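Zirnivgate (Unabridged Audiobook)
Dokgate Audio
Reviewed by Pao-chu Chiang
May 3, 2023

I listened to Zirnivgate over two weeks, mostly in the car and while cooking. It is a police procedural set in a small port town, the first in a planned series, and the recording comes from Dokgate Audio, a label I had not tried before. I have read a lot of crime fiction and I listen to more of it than I read now. My eyes get tired at night.

The setup is simple. Inspector Chiu has been moved from the city to Zirnivgate, a town of 3,735 people at the mouth of the Vevach River. The number is on the sign coming in, and the book keeps going back to it. On Chiu's second morning a ferry mechanic is found dead in the ticket office with the door locked and the night's cash still in the drawer. The harbor master thinks it was an accident. The doctor doesn't. Chiu's new boss would like the ferry running again by the weekend.

The first third is very good. The author knows how a ferry office works, or did the homework well enough to fool me. There is a long passage where Chiu goes through the ticket stubs one at a time and finds that 1,579 were sold in the month and fewer than that were torn. It should be dull and I sat in the driveway to hear the end of it. The interviews are good too. People in the town answer the question they wish they had been asked, and Chiu lets them talk.

The middle is where I had trouble. The story splits in two, with every other chapter going back to Chiu's last case in the city. I could see what it was for, and it does pay off a little in the end. But the old case has its own victim, its own suspects and its own family, and on audio you can't flip back to check who is who. I mixed up the two brothers-in-law for a good hour. If you are reading on paper this may bother you less.

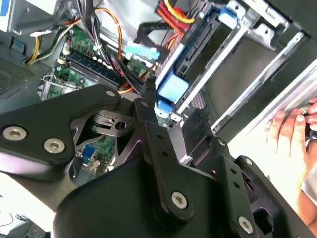 The other weak spot is the boss. He comes in, says the investigation is costing too much, and leaves. He does this in nearly the same words each time. Chiu deserves someone better to argue with, and the harbor master, who is a much more interesting character, drops out for long stretches when she could have filled that role.

The ending works. I had guessed the who by the time the tide tables came up, but I had the why wrong, and the why is the better half of it. The last interview takes place in a parked car in the rain and runs a full chapter. There is no gun and no chase. One thing is left open on purpose, to do with the mechanic's brother, and I assume the second book will pick it up.

Now the recording. There is one reader for the whole book and he is a good fit. His normal voice is low and even, and he doesn't act out the women in a high squeak, which has ruined other audiobooks for me. Chiu sounds tired without sounding bored. The harbor master gets a slight rasp, enough to tell you who is speaking when the tags drop away. He is less sure with the children, who all come out sounding the same age.

He reads slowly. I moved the speed up one step after the first chapter and left it there.

The sound is clean for the most part. In chapter 20 there is a jump in volume partway through a sentence, as if a line had been recorded again on another day. I turned it down and then had to turn it up again a minute later. I heard no repeated lines and no missing ones.

My bigger complaint is how the files are cut. The download has the chapters numbered but not named, and the flashback chapters are not marked in any way. The book itself has place names at the head of each chapter, and the reader does say them out loud, but you won't see them on your screen. When you are looking for the spot where you fell asleep, you are guessing. A PDF map of the harbor comes with it. I printed it and it helped, mainly with where the slipway is in relation to the ticket office. Look at it before you start, as the first chapter takes for granted that you know the two piers are on opposite banks.

A word on content for those who ask. There is some swearing. The body is described once, early, and plainly. The flashback case involves a missing teenager, and two of those chapters are hard going. I would not play this one with kids in the back seat.

I paid full price for the download. There is also a CD set, which I have not seen, and the library copy in my area had 7 holds on it when I checked.

Would I listen to the next one? Yes, if it stays in Zirnivgate and leaves the city alone. Readers who like their mysteries slow and full of paperwork should get on fine with this. Those who need something to happen every chapter will probably give up somewhere around the second brother-in-law.

Story: 4 out of 5
Reading: 4 out of 5
Sound and files: 3 out of 5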